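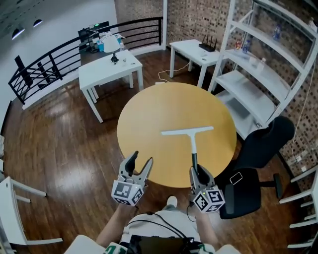

Progress report to Pomedska
Period ending 15 June 2018
Prepared by Mitali Ekanayake, software lead, Kelamholm project

It has been a very good stretch for the software side, and I'm glad to have so much to report. The short version is that table wiping now goes from recorded demonstration to trained policy without anyone copying files by hand.

Recording and clean-up
We have 594 wiping demonstrations in the store, taken with the hand-held grippers. Of these, 95 were thrown out by the new checker, mostly where the marker tracking dropped out in the middle of a stroke. Deok-su Chae wrote the checker and it runs as soon as a recording ends, so the person holding the grippers knows straight away whether to repeat it. Before this we found bad takes days later, at training time!

Dinow, our tracking module
Dinow works out where each gripper is from the markers on its cube. The old version jumped whenever a marker turned edge-on to the camera. The new one blends in the motion sensor readings over those gaps – a small change in the code, but the paths it gives are far smoother. Time lag between the two hands is down to 13 milliseconds from 39, and that matters a great deal when one hand wipes and the other steadies.

Planning
The planner, Chauhan, now takes a whole stroke as one piece of motion and keeps the blade angle steady along it. Round tables were the hard case, as strokes near the rim have to be shortened. It copes well in simulation and we are keen to see it on the arm.

Still to do
Pressure is our weak spot. We record where the tool goes but have no direct measure of how hard it is pushed, and the policy tends to press too lightly at the far end of a stroke. Deok-su is trying to estimate it from finger position. I'd like to use the rest of June on this and move the second tool, a sponge, to the next period. Please let me know if you are happy with that swap. The budget stays as agreed.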